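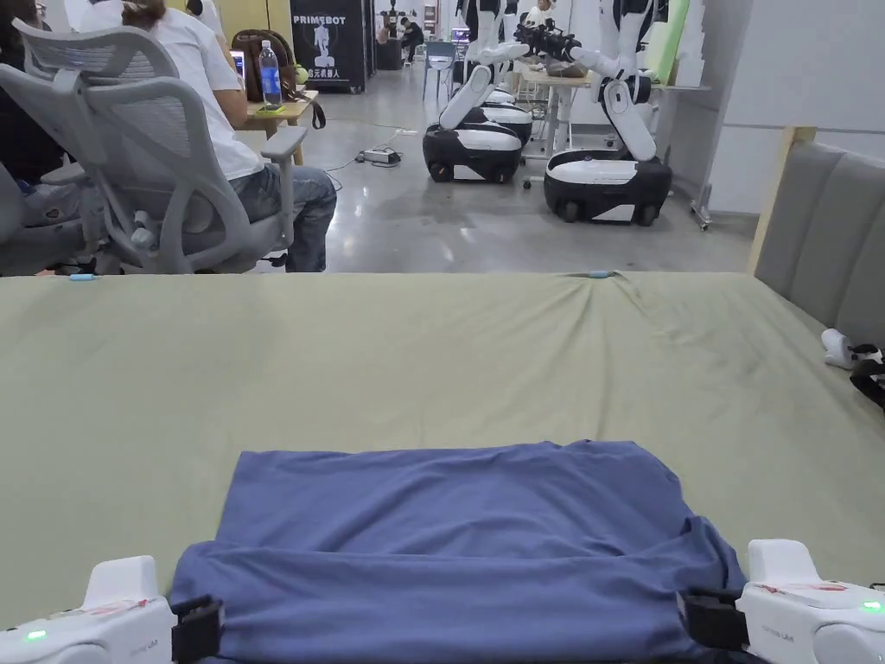
Zwischenbericht Projekt Leckie, Arbeitspaket 2: Faltplatz Textil
Standort Cisside
Zeitraum: Februar und März

Kurzfassung vorweg, Details weiter unten. Faltplatz läuft wieder. Im Zeitraum 344 Durchgänge mit den Handgreifern aufgenommen, davon 29 verworfen. Zwei Wochen Ausfall wegen linkem Greifer, siehe Abschnitt Störungen. Arbeitspaket liegt damit hinter Plan, Meilenstein Ende April halten wir trotzdem für machbar, wenn die Ersatzteile kommen wie zugesagt.

Stand Aufbau

Platz steht jetzt fest und wird nicht mehr verschoben. Das war im letzten Bericht noch offen. Tischdecke bleibt grün, mit Klammern am Rand fixiert. Vorher ist die Decke beim Ziehen am Stoff mitgewandert, dann stimmte die Lage nach ein paar Durchgängen nicht mehr. Mit den Klammern deutlich besser, ganz faltenfrei bekommen wir sie nicht. Wird morgens glattgezogen und nach der Mittagspause noch mal.

Bodenkabel sind noch nicht sauber verlegt. Kabelkanal ist bestellt, liegt im Wareneingang in Gulville, Abholung steht aus.

Handgreifer

Beide Geräte von Mokcombe, gleiche Firmware, seit Anfang März auch gleiche Backen. Davor hatten wir links einen älteren Satz drauf und rechts den neuen, das hat man beim Saum gemerkt: rechts sicher gefasst, links rutschte der Stoff bei dünnem Jersey raus. Nach dem Umbau weg.

Ablauf morgens, hat sich so eingespielt:
Greifer aus der Ladeschale, Statusleuchte abwarten bis grün.
Backen mit fusselfreiem Tuch abwischen, trocken. Kein Alkohol, der greift den Belag an (steht auch im Handbuch, wurde anfangs überlesen).
Leer öffnen und schließen, auf Anschlag achten.
Nullpunkt setzen, links zuerst.
Ein Probeshirt falten, Aufzeichnung kurz ansehen, dann erst zählen die Durchgänge.

Fusseln sind das Dauerthema. Bei Baumwolle setzt sich das in die Führung der Backen, irgendwann schließt der Greifer nicht mehr ganz und meldet trotzdem geschlossen. Reinigung deshalb jetzt auch mittags, nicht nur am Abend. Pinsel liegt am Platz. Druckluft haben wir wieder gelassen, hat die Fusseln nur weiter reingedrückt.

Störungen

Linker Greifer: Anfang Februar erst einzelne Aussetzer bei der Positionserfassung, dann Totalausfall mitten in einer Aufnahme. Verdacht zuerst auf Akku, getauscht, kein Unterschied. Dann Firmware neu aufgespielt, lief einen Vormittag. Am Ende war es die Steckverbindung zwischen Griff und Kopf, ein Kontakt verbogen. Vermutlich vom Ablegen auf die Backen statt auf die Seite. Mokcombe hat die Verbindung getauscht, mit Versand hin und zurück die besagten zwei Wochen. Kosten lagen in der Gewährleistung, nur Porto bei uns.

In der Zeit einhändig weitergearbeitet war nicht sinnvoll, der Ablauf braucht beide Hände. Wir haben stattdessen die Altdaten nachbeschriftet und die Kalibrieranleitung neu geschrieben. Die alte Fassung bitte nicht mehr verwenden, da ist die Reihenfolge beim Nullpunkt falsch rum.

Rechter Greifer: keine Ausfälle. Leichtes Spiel im Auslöser, wird beobachtet. Ersatzfeder mitbestellt.

Aufnahmen

Teil der Übung zurzeit: T-Shirt flach auslegen, Saum unten an beiden Ecken fassen, hochschlagen, glatt ablegen. Klingt einfach, ist bei uns aber der Schritt mit den meisten verworfenen Aufnahmen. Gründe für die 29, grob nach Häufigkeit: Ecke verfehlt, Stoff doppelt gefasst, Aufzeichnung zu spät gestartet. Letzteres liegt an uns und nicht am Gerät, Abhilfe ist ein Signalton beim Start. Ist seit März drin, seitdem kein Fall mehr.

Doppelt gefasst passiert vor allem, wenn das Shirt im oberen Teil noch wellig liegt und man beim Glattziehen zu weit nachgreift. Wir streichen jetzt vorher einmal von der Mitte nach außen. Kostet ein paar Sekunden pro Durchgang, lohnt sich.

Nicht geschafft: Handtücher und Hosen. Waren für Februar vorgesehen, durch den Ausfall nach hinten gerutscht. Material ist da und gewaschen.

Abweichungen vom Plan

Zeit: zwei Wochen Rückstand, davon holen wir einen Teil über eine zweite Schicht am Samstag auf. Ist mit der Hausleitung in Cisside geklärt, Zugang ab 8 Uhr.
Mittel: im Rahmen. Beantragt wird nur eine Umwidmung innerhalb der Sachkosten, von Verbrauchsmaterial zu Ersatzteilen. Formblatt liegt bei.
Personal: unverändert.

Nächste Schritte

Dritten Greifer als Reserve beschaffen, Angebot von Mokcombe angefordert. Ohne Reserve steht beim nächsten Defekt wieder alles.
Ablage für die Greifer bauen, damit sie nicht mehr auf den Backen liegen. Entwurf fertig, Druck nächste Woche.
Kabelkanal abholen und verlegen.
Handtücher anfangen, sobald die Ablage steht.
Wartungsheft am Platz einführen, bisher lief das über Zettel und einer davon ist natürlich verschwunden – genau der mit den Akkuwechseln.

Offene Frage an den Mittelgeber

Sollen die verworfenen Aufnahmen mit abgegeben werden oder nur die guten? Im Bescheid steht dazu nichts. Wir heben bis zur Rückmeldung alles auf, Speicherplatz reicht im Moment. Antwort bitte möglichst vor dem nächsten Abruf, sonst müssen wir die Ordnerstruktur zwei mal umbauen.

Anlagen: Kalibrieranleitung (neue Fassung), Lieferschein Mokcombe, Formblatt Umwidmung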